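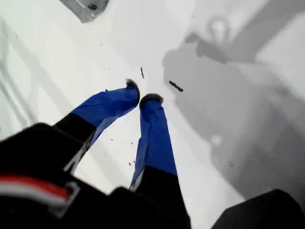

Using notes from other people's lives in a personal blog: what permission is needed?

Listorville Community Help > Writing and Personal Blogs > Etiquette and Practice
Posted 2025-07-06

Yupin Mahawong

I maintain a personal blog of short reflective essays, written for the most part early in the morning before my household is awake. The blog has 148 subscribers, most of whom I know by name from church, from my former workplace, or from my extended family. I have kept it since January of last year and publish one essay every two weeks.

My essays begin with small things that happened to me and move toward whatever I have been thinking over. The difficulty is that small things seldom happen to me alone. In a recent essay I wrote about a disagreement with my sister over our late mother's recipe cards. I did not use my sister's name. A cousin recognized the matter at once and forwarded the essay to her, and my sister has since asked me to remove it. She does not dispute any of the facts. Her objection is that the memory belongs to her as much as to me and that she was not consulted.

I would be grateful for guidance on the following matters.

Should I remove the essay in full, or is it acceptable to revise it so that the disagreement is left out and the reflection on our mother remains?

Is there a customary practice among personal essayists for asking permission in advance, and does it extend to people who are mentioned only in passing?

If I remove an essay that has already been sent to subscribers by email, am I expected to tell them that I have done so?

I am not asking for legal advice. Members of the Fairclough writing circle, to which I belong, were evenly divided when I raised the subject, and I would like to hear from people who do not know my family.

Chalerm Meesuk

Thank you for setting out the circumstances so fully. I have edited a newsletter of members' essays for 13 years, and this matter comes before me in one form or another in most seasons. I will take your points in the order you gave them.

On removal, I would recommend that you take the essay down now and decide about revision later. A page that has been taken down can be put back. While it remains public, every conversation with your sister will be a conversation about the page, and she may find it hard to consider a revised version fairly. Once it is down, you may offer to show her a draft. Please be prepared for her to decline to read it. In that event I would wait a few months before asking again, and I would not publish in the meantime.

On permission, practice varies a good deal. The rule our newsletter follows is that any living person whose words, conduct, or private feelings form part of an essay should see the relevant passage before it appears. We do not send the full essay unless the person asks for it. A neighbor who waves from the driveway does not need to be consulted. A neighbor whose divorce is mentioned does, whether or not a name is given. Leaving out a name protects a person from strangers, but as you have found, your readers are largely not strangers. With a list as close as yours, I would treat every relative as named.

You should also settle in advance what you are offering. Some writers give the other person a right to correct facts. Others give a right to refuse. Either is respectable, but the person should know which one applies before reading. Much ill feeling in our own group came from a contributor who asked for "thoughts" and then printed the piece unchanged.

On notice to subscribers, you are under no general duty to announce a removal. If someone asks, a single sentence will do: "I have withdrawn that essay at the request of a family member." I would not say more, and I would ask your cousin privately not to forward it further. The emailed copies cannot be recalled.

Finally, please keep your own copy. Withdrawing an essay from the public does not require you to destroy it, and you may be glad of it in later years.

Zuvemska

Agree with the above on taking it down. I would only add that you should check whether your blog host keeps an archive page or a feed. I removed a 600-word post once and it continued to appear in the feed for some time afterward. On Mutex the setting is under Publishing, then Archive, and it must be changed separately from the post itself. I cannot speak for other hosts.

As to the recipe cards, if the essay could be written about your mother's handwriting and cooking alone, your sister may not need to be in it.

Yupin Mahawong

I thank you both. The essay has been withdrawn and the archive setting changed. I have written to my sister by letter and have not yet proposed a revision.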